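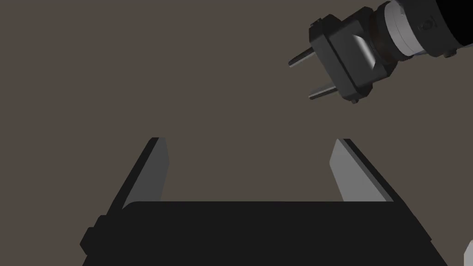 Gripper, palm and both fingers

Sellgate Walkers list
Re: Ginmont to Sellgate over Tarken, is it worth doing yet?
25 April 2021

> Has anybody walked the Tarken path since the winter? I'd like to do
> Ginmont to Sellgate with my sister in June, but she has a bad knee
> and I remember the bit below the wood being a bog. Also, does the
> 357 still go back from Sellgate in the afternoon? The timetable at
> the stop has been rained on and I can't read a word of it. 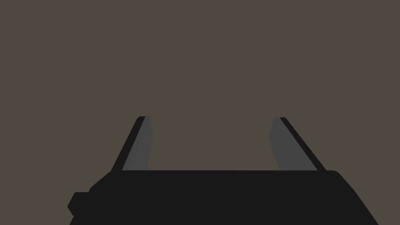
Dilys Farrant

Hello all,

Yes, me, I did it this week! It was glorious, and I have the sunburnt neck to show for it. I went from the Ginmont end, which I'd recommend with a bad knee, as the climb gets itself over with early and the long drop to Sellgate is all on grass. Going the other way you finish down those horrible stone steps behind the chapel, and I was cursing them the last time I came down with a heavy rucksack.

The bog is still a bog, I'm afraid, but there are boards over the worst of it now (a bit bouncy, keep to the middle) and I got across with dry socks. By June it ought to be cracked mud. The 2 stiles after the wood are the real nuisance. The first is fine. The second has lost its lower step, so you have to haul yourself up by the post, and my legs are not long. If your sister would hate that, carry on along the wall to the gate by the sheep pens and cut back up the far side of the field. It adds 15 minutes, perhaps a touch more if you stop to look at lambs, and I always stop to look at lambs.

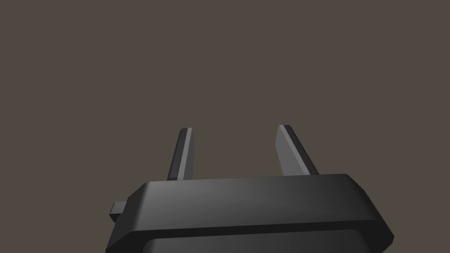

Same gripper against the plain background

Now, food. Zeman in Ginmont is open again for takeaway, from the side window, and the cheese and onion slices are as good as ever. Get there before eleven. I didn't, and had to make do with a currant bun, though it was a very decent currant bun and I ate it sitting on the top of Tarken with my boots off. You could see right across to the coast and the wind had dropped for once. I heard my first cuckoo of the year up there too, somewhere down in the wood, going on and on.

There's no tap anywhere on the route that I know of, so take more water than you think. The one at the Sellgate car park has a bag tied over it. 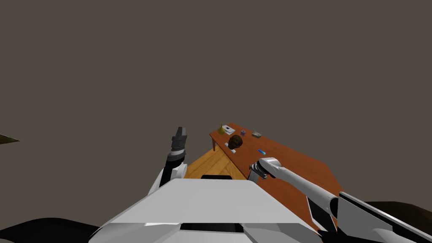
As for the bus, yes, the 357 does go back in the afternoon, but it leaves from outside the library while they dig up the square, and there's no sign at the old stop to tell you. I stood there like a lemon until a lady with a pushchair put me right. I had to run for it! The driver took cards, and masks are still on, of course.

If you do go before June, could you have a look at whether the finger post at the top of the wood has been put back up? It was lying in the nettles when I passed and I couldn't shift it by myself. I've written to the council but haven't heard a peep.

Happy walking, and tell your sister to bring a stick.

Dilys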